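3. Materials and Methods

3.1 Recruitment and household sample

Households were recruited in two towns, Ulley and Handum, through letters delivered with the October utility statement. Of the 300 households that replied, 200 met the entry conditions: at least two adults living at the address, a shared living room in daily use, and no plans to move during the study period. Single-room apartments were left out of the sample, as the survey asks separate questions on sleeping and sitting areas.

Each household named one adult to keep the seating diary. The diary was printed on paper and divided into half-hour blocks from 6 a.m. to midnight. For each block the diarist marked who was seated in the living room, on which piece of furniture, and for what main purpose (meals, screen use, reading, conversation, rest, or other). Diaries were kept for 39 days.

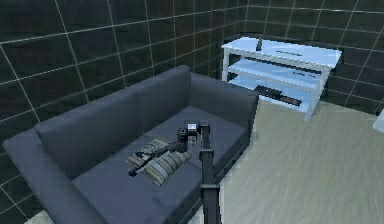 Figure 2. Two-seat sofa in a room with dark tiled walls.

Seating was coded by the number of intended places and not by outside width, as makers measure width in different ways. A two-seat sofa was therefore entered as two places even when the diary showed three people using it. Footstools and floor cushions were given a separate code and do not enter the totals reported in Section 4.

3.2 Coding and agreement

All diary pages were coded by Rocío Camacho and checked by Perihan Akgül using the Villalobos activity list, with small changes to the wording for home use. The two coders worked apart on a first set of 2,000 half-hour blocks and then met to settle differences. Most disagreements concerned the line between rest and screen use, where diarists had often marked both. In these cases the purpose written first was kept as the main purpose and the other was stored as a secondary entry.

Blank blocks were treated as missing unless the diarist had drawn a line through them, which the instructions defined as "room not in use." Households with more than five fully blank days were removed from the analysis of daily patterns but kept in the description of furniture owned.

3.3 Furniture inventory

A short inventory form, based on the one used in the earlier Bultent study, was completed at the first visit. It recorded the type, age, and covering of each seat, along with its distance from the nearest window.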